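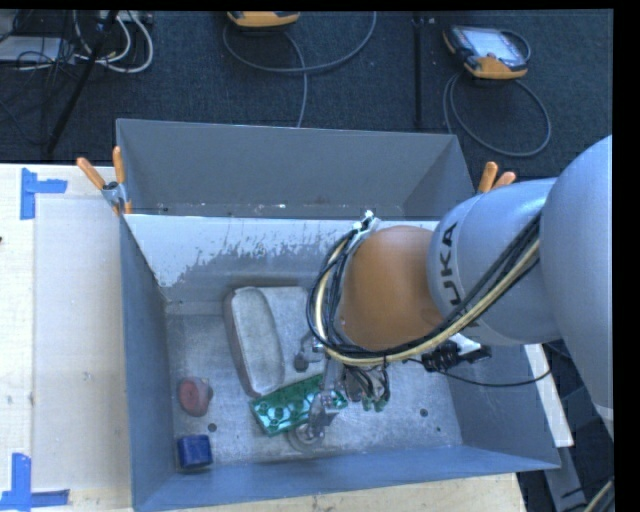

Hasness Cricket Club to trial ball-tracking reviews in next season's Fairclough Cup

Sun 1 October

I've been secretary at Hasness for longer than I care to add up, and I don't often get to send out a press release I'm this pleased about. From next summer, every Fairclough Cup match played on our ground will have a proper review system for lbw decisions and thin edges. Yes, at our level. Yes, with a screen!

We've agreed a one-season trial with Firine, who make a small ball-tracking kit meant for club grounds and schools. It uses 4 cameras on poles, a microphone behind each set of stumps and a laptop in the scorebox. I went along to see it set up on our own square in September, and I'll admit I expected to be there until dark. They had it running before the tea urn had boiled.

Why are we doing it? Well, anyone who was at this year's semi-final against Kiritz will know. I won't go over the whole thing again (you can hear it told four different ways in the bar most Fridays), but a batter was given out lbw to a ball that half the ground was sure he'd hit. He stood there, the fielders stood there, and our poor umpire had to put up with the sort of language I don't want to hear on a Saturday afternoon. There was a crowd of 400 in, a club record for a cup tie, and I'd guess most of them had an opinion. Kiritz were very decent about it afterwards and we've stayed friends, but it did get us talking over the winter fixtures list.

So, how it'll work. Each side gets one review per innings, and keeps it if the decision is overturned. The captain has ten seconds to ask. The standing umpire stays in charge throughout – the laptop operator passes on what the tracking and the sound show, and the umpire gives the signal. If the kit packs up or the light's too poor, we play on without it and the on-field call stands. Run-outs and stumpings aren't part of the trial, as the cameras aren't placed for them, so please don't write in and ask me.

The hire comes to £665 for the season. That's been covered by the takings from the president's day lunch and the second-hand kit sale, and subs won't go up to pay for it. I've been asked that one a lot.

We've also written a short note on conduct, which goes out to all the visiting clubs with the fixture cards. It says, more or less, that a batter who knows they've hit it is welcome to say so, and that a fielding side is welcome to call someone back. I don't think we can make a rule of it – people have argued about walking since my grandad played – but I'd like to see it written down somewhere.

Anyone who'd like to learn to work the laptop can come to a training evening in the pavilion before the season starts. You don't need to be good with computers. You do need to be able to sit still for forty overs.

Local reporters are welcome at the first cup match of the summer, and we'll keep a seat for you near the scorebox, out of the wind. For photographs or a chat about the trial, please get in touch with the secretary through the Hasness Cricket Club website. I'm slow on email during the day but I do answer in the evenings.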